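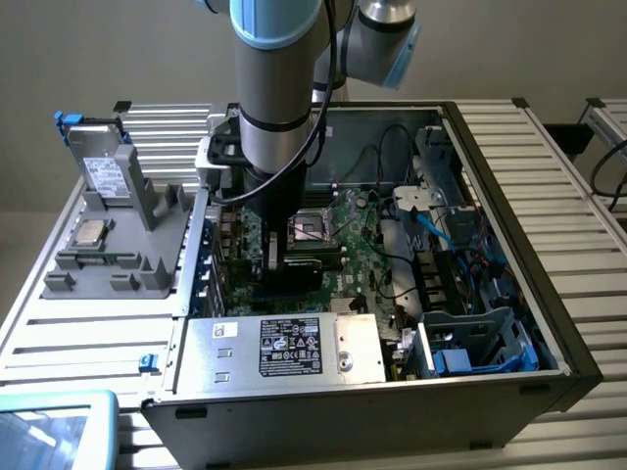
Slide 1. Arm over the open tower, parts tray on the left.

Speaker notes - Gralilwood open evening, 22/06/2026
Eugénie Chauvin, Janddale shared workshop

Slot is 20 minutes plus questions. Leave slide 1 up while people sit down.

Opening. State the aim in one sentence: we want an arm to take the reusable parts out of old desktop towers and put them in a tray, with a person loading the next tower. Memory first, then the processor, then the hard drive. Boards and power supplies stay in the case and go to the metal bin by hand.

Point at the slide. The case is on its side and the cover is off. CPU socket is empty, chip is in its recess in the tray, heat spreader up. Memory module in the slot below it. Drive stands upright. Gripper is over the board near the memory area. Mention the blue SATA cable now, it comes back on slide 6.

Slide 2. Bench layout. Ribbed aluminium top, fixings drop into the channels. Origin is the front left corner of the case, not of the bench. We had it the other way round until the bench was moved and every saved position was out by the same amount. If anyone is building one of these, tie the coordinates to the workpiece.

Slide 3. Budget table. Total spend so far is 860 pounds, excluding the arm, which came second-hand from Paterson with no manual. Largest line is the gripper and its adaptor. Do not read the table out. The figure people ask about is fingers: we print them in the workshop and they cost next to nothing.

Slide 4. Finger geometry. First set was too thick to get between two neighbouring modules. Second set was thin enough but flexed, so the module tilted on the way out and jammed at one end. Current set has a rib up the back. Show the sample, pass it round, get it back.

Slide 5. Memory sequence.
Open both latches. Separate move, fingers closed, push down and out.
Back off, open, come down over the module.
Close on the short edges at low force.
Lift straight up 80 mm before any sideways travel.
The lift height is set by the tallest thing on the board plus a margin. With less clearance it caught the air shroud. Say that we now take the shroud out of its clips by hand first.

Slide 6. Cables. This is the unsolved part. Rigid parts are where the last one was, to within a millimetre or so in the same model of case. Cables are not. SATA leads sag differently in every machine, and the black wires at the rear get in the way of the approach from that side. Currently a person moves them before the cycle starts. Options are a camera check that refuses to start, or a comb that holds the loom back. I prefer the comb - it is cheap and it does not need retraining.

Slide 7. Results. 82 memory removals logged on the same case type. Failures fall in two groups, latch not fully open and module dropped over the tray. Be plain that this is one case type. Results on the Beston cases are too few to show.

Slide 8. Tray. Moulded slots with raised tabs. Worth spending a minute on, as it did more for reliability than any change to the code. A part placed slightly off slides into position against the tabs. Flat foam did not do that.

Slide 9. Safety. Mains lead out, then wait. The power supply is never opened, by arm or by person. Speed limit stays on whenever the lid of the enclosure is up. Stop button is on the bench side, reachable with either hand.

Slide 10. Next. Comb by July. After that, the drive cage, where the carrier has to be squeezed and pulled at the same time. The planning figure from Gralilwood is 3,000 towers in store, so cycle time will matter eventually. It does not matter yet.

Likely questions.
Is it faster than a person? No.
Can it put parts back in? Not attempted. Insertion force is much higher than removal and the fingers would need redoing.
Are the files available? Yes, finger and tray drawings are on the workshop drive. Ask me for access afterwards.

If short of time, drop slides 3 and 9.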